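Cuaderno de trabajo — genealogía, rama Maller / Skarkavitz
Diciembre, martes

9:10. Retomo lo que quedó a medias con las partidas de bautismo. De la caja de fotocopias faltaban por leer las hojas sueltas del final, las que venían sujetas con una goma y sin numerar. Les pongo número a lápiz en la esquina inferior derecha, siguiendo el orden en que estaban. No las reordeno por fecha hasta tener la transcripción entera, que la otra vez lo hicimos al revés y perdimos dos tardes.

Estado del fichero al empezar: 318 personas, de las cuales 57 siguen sin fecha de nacimiento ni siquiera aproximada. Casi todas las que no tienen fecha son mujeres que entran por matrimonio y de las que solo consta el nombre de pila.

Problema principal del día: el apellido. En las hojas más antiguas aparece Skarkavitz con k las dos veces, en las siguientes hay una con c en medio y en el padrón sale algo que se puede leer Escarcavis. Hasta ahora teníamos dos familias separadas en el programa. Después de comparar padrinos y lugar de residencia, creo que es una sola. Los padrinos se repiten en tres bautismos con las dos grafías y el domicilio es siempre el mismo, el caserío de Katene. Dejo la grafía con k como forma principal y las demás como variantes en el campo de notas. Quien abra la ficha, que no borre las variantes, se buscan por ahí.

10:45. Camino de Katene. Según la libreta de la abuela, la familia bajaba al registro una vez al año, en carro, y por eso hay hermanos de edades distintas inscritos el mismo día. Esto encaja con lo que vemos: cuatro nacimientos seguidos con la misma fecha de inscripción. Habíamos tomado a dos de ellos por gemelos. Corregido. En la ficha pongo fecha de inscripción y dejo vacía la de nacimiento.

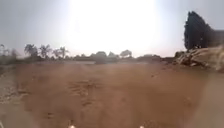
Tierra rojiza y rodadas, con el sol de frente.

11:30. Sigo con la rama Maller. La carta del archivo comarcal ya está contestada y dicen que el libro de matrimonios que pedimos tiene las primeras páginas pegadas por humedad. Mandan copia desde el folio 132 en adelante. El matrimonio que buscamos debería estar antes, si la edad del primer hijo es correcta. Dos posibilidades:

a) que se casaran en la parroquia de ella, que todavía no sabemos cuál es;
b) que el primer hijo naciera antes de la boda, lo cual explicaría que en una partida lleve un apellido y en el padrón otro.

Me inclino por la b, pero no lo anoto en el árbol. Queda en hoja aparte, marcado como hipótesis. La última vez que metimos una suposición en el árbol compartido apareció copiada en tres árboles ajenos antes de que pudiéramos quitarla.

Tarea: pedir las amonestaciones. A veces se guardaban en legajo distinto y puede que esas no se mojaran.

12:50. Prueba del papel para las copias de conservación. Las fundas Tratex que compramos en otoño se quedan un poco cortas para el formato de los padrones, sobresale casi un dedo por arriba. Para cartas y partidas van bien. Para los padrones vuelvo a las carpetas grandes de cartulina, planas, sin gomas. Las gomas viejas han dejado marca en dos hojas y una se ha partido pegada al papel. Quitarlas todas la próxima vez que se abra el armario.

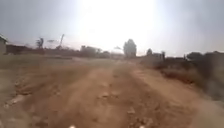 15:20. Transcripción de la libreta. Voy por la parte de las cuentas, que parecía de poco interés y resulta útil: apunta a quién se le paga y por qué. Sale un cuñado al que se le debe «lo del pozo» durante seis años seguidos. Ese cuñado no está en el fichero. Por el sitio donde aparece tiene que ser hermano de la segunda mujer del bisabuelo, o el marido de una hermana de él que tampoco tenemos. Le abro ficha provisional sin enlazar.

La letra cambia a mitad de la libreta. Hasta ahora citábamos todo como «libreta de la abuela», y la primera mitad tiene que ser de otra mano: las eses son largas, no separa las palabras cortas y escribe las cantidades en letra. La segunda mitad sí coincide con las cartas de la abuela. Propongo citarlas como libreta A y libreta B aunque el objeto sea uno. Hay que revisar las citas ya hechas, las del camino de Katene incluidas: vienen de la parte A.

Dudas de lectura, para que las mire alguien con los ojos descansados:
- hoja 4, línea tercera: ¿«viuda» o «vínole»?
- hoja 7, margen: una palabra tachada, empieza por M. Puede ser Maller.
- hoja 11: el nombre de la madrina, ilegible en la fotocopia. Pedir el original o una copia con más contraste.

16:40. Comparo el padrón con la lista de quintos. Coinciden los dos hermanos mayores. El tercero no está en la lista y debería, por edad. O murió antes, o ya se había marchado. En las partidas de defunción de esos años no aparece, pero faltan tres meses de un invierno. No cierro nada. Anoto en su ficha las fuentes consultadas con resultado negativo, que es lo que siempre se nos olvida y luego repetimos la búsqueda.

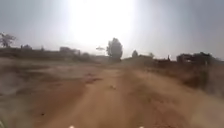

17:30. Repaso de duplicados en el programa. Al fundir las dos familias Skarkavitz salen varias personas repetidas con el año cambiado. He fusionado solo los casos en que coinciden padre, madre y un padrino. El resto los he marcado en amarillo. Antes de fusionar saqué copia del fichero, está en la carpeta del mes con la palabra «antes» en el nombre.

Un aviso sobre el programa: al fusionar se queda con las notas de la primera ficha y tira las de la segunda. Hay que copiarlas a mano primero. Perdí las de una de las hijas y las he rehecho con el cuaderno anterior.

Pendiente:
- escribir al archivo por las amonestaciones
- cambiar las citas a libreta A / libreta B
- buscar al cuñado del pozo en las escrituras de agua, si las hay
- carpetas grandes para los padrones, comprar
- volver a leer la hoja 7 con luz de lado

18:05. Guardo las hojas sueltas en la caja, numeradas hasta la 14. La 9 está por las dos caras.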